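Can a two-arm robot clear a kitchen sink yet, or is this still demo material?

Posted in Home Automation > Kitchen
Tags: manipulation, dishes, simulation, grippers

I run facilities for a shared house with one large kitchen. The dishwasher is fine. The labor goes into everything before the dishwasher: getting plates out of the sink, separating utensils from plates, scraping, and moving food that was left on the counter to wherever it belongs. I logged this over August and got 833 minutes for that portion alone, not counting wiping down.

A supplier has offered us a place in a paid trial of a counter-mounted system called Prolard. It has two arms with grippers and sits at the end of the counter. The sales material claims it will "handle mixed sink contents." No list of supported items is given, and no cycle time. I asked for both and received a second copy of the brochure.

What I would like to know:

Is taking a plate out of a sink basin considered a solved problem?
Does it matter if there is something lying on the plate?
Are results from simulation worth anything when judging a purchase like this?

I am not interested in humanoids or in anything that needs the kitchen rebuilt. The counter is a standard height and the sink is a single basin, deep, with the faucet on the right side. Water supply and power are not an issue.

Posted by sinkside_ops

Wycliffe Owino
Accepted

I have worked on manipulation software for some years, mostly bin picking for parts and more recently dishes. Taking your points in order.

A plate in a basin is not solved in the general case. It is solved for a known plate, a known basin and a reasonable starting position. A dinner plate lying flat on the bottom of a sink is one of the worse starting positions you can choose. The gripper has to get a finger under the rim, and the rim is close to the floor of the basin. If the plate is also close to a wall, there is no room on that side for the finger or for the wrist behind it. People deal with this by pressing on one edge or sliding the plate until it tilts against something. A robot can do the same, but the slide has to be planned, and the friction of a soapy basin is not a number you will know in advance.

The utensil changes the order of work. If a long item lies across the plate, it must come off first, and it has to be gripped near enough to the middle that it does not swing into the basin wall on the way up. A thin round stick is easy to grip and easy to have rotate in the grip. Fork and spoon are worse because they are flat and reflective and the depth sensor returns nonsense on them.

The faucet matters more than most buyers expect. With the faucet on the right, the right arm has to come in over or around it. Many planners treat it as a keep-out volume with a generous margin, and the right arm then loses a good part of the basin. Ask what margin they use. I have seen systems where a 40 mm margin made one third of the sink unreachable for one arm.

The setup below is the sort of thing used to test this in simulation. Wooden stick across a plate in the sink, with food on a plate at the far end of the counter.
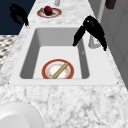
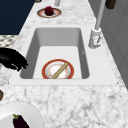 Simulated sink task: plate and wooden stick in the basin, red-rimmed plate nearest its front wall.

Regarding simulation results: they are worth something, within limits. They tell you whether the arms can reach, whether the planner gets stuck, and whether the system picks a sensible order. They tell you very little about wet contact, food residue or the thin edge of a plate against ceramic. A gap between simulated and real success is normal, and its size is the thing to ask for. Our own last sink test ran 255 episodes in simulation with the plate placed at random. The stick was removed and set down correctly in 201 of them. The plate came out far less often, and nearly all of those failures were with the plate against the front wall. We have not published this and it applies to our gripper only, so please do not compare it with a vendor's figure directly.

Counter items such as a single piece of fruit on a plate are the easy part. Round and rigid, with clear space on all sides. If the trial demo consists mainly of moving fruit, you have not learned anything about the sink.

For the trial I would ask for the following:

– Your plates and your sink. No substitutes.
– Start positions chosen by you, including flat against the front wall.
– At least 40 attempts per start position, with all of them recorded.
– A count of human interventions, listed separately from failures.
– Time per item, measured from first motion to release.

If they refuse the second one, I would decline the trial.

Kristof Dekker

Mostly agree with the above, but from the user side I would put it differently. We had a single-arm unit from Lurari at a staff canteen where I did the maintenance. It worked on trays and cups coming along a belt, and it was acceptable there. Then somebody decided it should also empty the rinse sink. It could do bowls if they were upright. Plates it would push along the bottom until the software timed out, and then a person took over. So the person had to stand there anyway, and you do not save a person who has to stand there.

What did help was a shallow wire rack in the bottom of the sink. It holds the plates on edge. Cheap part, from De Bruijn, and after that the success rate went up enough that we stopped complaining. I do not have figures.

Also check how the fingers are cleaned. Ours had rubber pads with a seam and food got into the seam. Replacement pads were on a long lead time.

Comment by sinkside_ops: Was the rack compatible with pots?

Reply by Kristof Dekker: No. Pots went to the other sink.

Comment by Wycliffe Owino: The rack is a good suggestion. Standing the plate on edge exposes the rim and removes most of what I described. It does mean that people must put plates in the rack, and if they will do that they may also be willing to put them in the dishwasher.

pririx_user_east

Just get a Pririx, they do floors and windows and I think a kitchen one is coming. No problems with mine so far.

Comment by sinkside_ops: The kitchen model is not on their site. I need something that can be trialed now. I have sent Wycliffe's list to the supplier and will add their reply to this thread.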